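Comparing Two Finger Pads for a Hand-Held Gripper
Student project report, Robotics Lab II

Summary

We tested two sets of finger pads on the same hand-held gripper to see which one picked up small kitchen items more reliably. The ribbed pads from Cirkura did better on glass. The flat pads from Grolell were easier to line up and wore less.

Setup

Both sets mount on the Sugiyama body without changes to the linkage. We used the wide-angle camera that came with it and left the exposure fixed. Each pad set was tried on 13 items, with 8 attempts per item. An attempt passed if the item was lifted, held while the operator moved it to the other end of the counter, and set down upright.

One operator did all the attempts for a given item, so that hand habits would not mix with the pad results. We changed pads on Friday and repeated the list in the same order.

Results

The flat pads failed 19 times and the ribbed pads failed 11 times. Most of the difference came from bottles and jars. With flat pads, a smooth bottle tended to turn as the fingers closed. The ribs stopped most of that, but they left us less room for error on thin rods, which sometimes dropped into a groove and came up crooked.

Changing pads took longer than we planned. The Cirkura screws are short and the pad has to be pressed flat while they go in.

Camera view

The wide lens keeps the pads and the counter in view together, along with the second gripper when it comes in from the left. The marker on top of that gripper faces up at a tilt. We did not measure how far it can tilt before tracking is lost, and this should be done before any two-handed trials are scored.

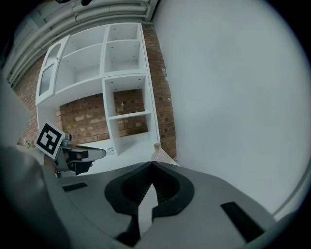 Comments

Sostwood: Did you clean the pads between items? Our ribbed set lost grip quickly once dust got in the grooves, and wiping with alcohol brought it back.

Reply from the authors: Only at the start of each list. We will add it to the procedure.

Guest: Would like to see the failures split by item.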